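Two Arms, One Bench: Building a Packing Cell in a Shared Workshop
Final project report, Lotstead community workshop

1. Background

My project began with a complaint from the folks who run the stationery drive at Lotstead. Every year they fill tote bags with compass sets and other bits for the school down the road, and every year the filling is done by hand, late, on a bench that somebody else wants. I had been looking for an excuse to build a two-armed cell ever since first term, so I put my hand up (a little too quickly, as my budget later showed) and offered to see how far a hobby-scale build could get with the same job.

I set myself a modest goal. The cell should reach every part of its own floor with at least one arm, pick up a small hard case without scuffing it, and share the middle of the bench between two arms without a collision. Filling a whole bag on its own was listed as a stretch goal, and I'll be upfront that it stayed one.

2. The build

The arms came second-hand through Vendine and ate most of the money. I had $800 to spend on everything else, and finished with a little left over for coffee. Both bases bolt to one black rail along the front edge, which keeps them a fixed distance apart and saved me a great deal of grief with calibration. I ran the slotted cable duct in front of the rail so the wiring could be reached without lifting anything, and I'd recommend that to anyone starting out, even if my own wiring near the left base is still not something I'd enter in a show!

The walls were the fun part. I chose a big swirling wave print in mint, grey and mauve, partly for cheer and partly because plain white panels had given my vision code very little to hold on to.

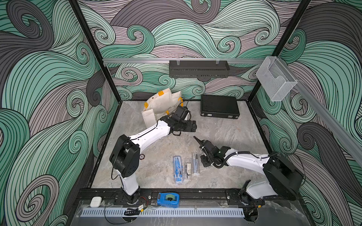
Figure 1. Both arms over the bench, with three drawing-instrument cases between them and the tote bag at the back left.

The control software is a small program I named Rellix. It plans for one arm at a time and treats the other as an obstacle, a slow and rather polite approach, but one I could understand well enough to debug at midnight. The shared middle zone is 434 mm wide, and only one gripper is allowed to close inside it at any moment.

3. Gripping the cases

I had assumed the heavy items would be the hard ones. In my trials it was the clear plastic that gave me the most trouble, as the camera view would catch a bright glint and the software would cheerfully put an edge where there was none. After plenty of muttering I stopped looking for the plastic altogether and went looking for colour: a blue rim or a blue latch is much easier to find against pale grey. The fingers then come down on either side of the case, and the wrist turns to match its long direction before they close.

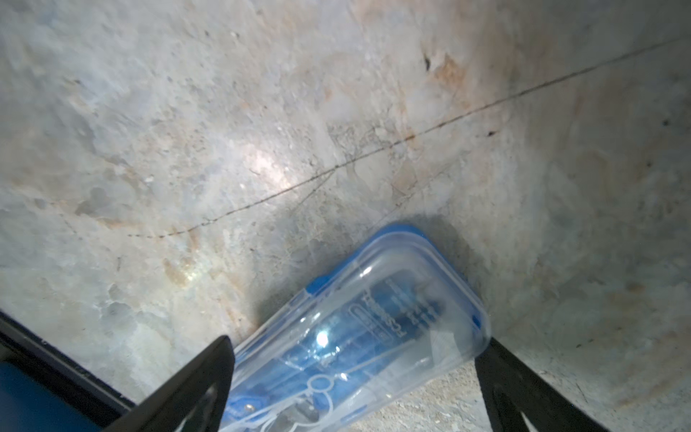
4. Trials and results

I logged 2,409 attempted moves through to June, counting reaches and aborted plans as well as proper picks. The first 200 were so poor that I've kept them in a separate table in the appendix, where they can embarrass me quietly. Most of those early failures came down to a single sign error in the wrist rotation.

Once the cases were behaving I added blister packages to the mix, and that made the middle of the bench a good deal busier. When packages overlap at the ends, Rellix tends to read two as one long item and plans a grip right over the join.

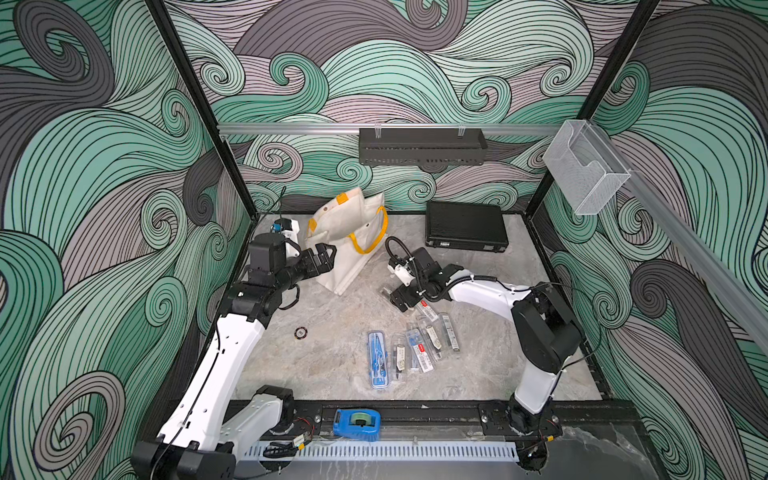
My fix was to have the software favour whichever package had the most clear space along both long sides, and leave the tangled ones for later. It's slower, and I did spend a couple of evenings wondering if I should simply lay everything out more neatly, but a tidy layout would have made the whole test a bit of a cheat.

5. What I would change

I'd fit softer pads to the fingers, following the Lambrechts pattern that our workshop already has on file, and I'd sort out the bag before anything else. A canvas tote slumps differently each time it's set down, so the opening is never quite where the plan expects it. A simple hoop to hold the top open would cost next to nothing. I'd also leave more slack in the wrist cables, label both ends of every wire, and book the bench for longer than I think I need.

The wiring diagram and the full trial log are in the appendix, and the cell stays at Lotstead through the winter for whoever would like to take on the bag problem next.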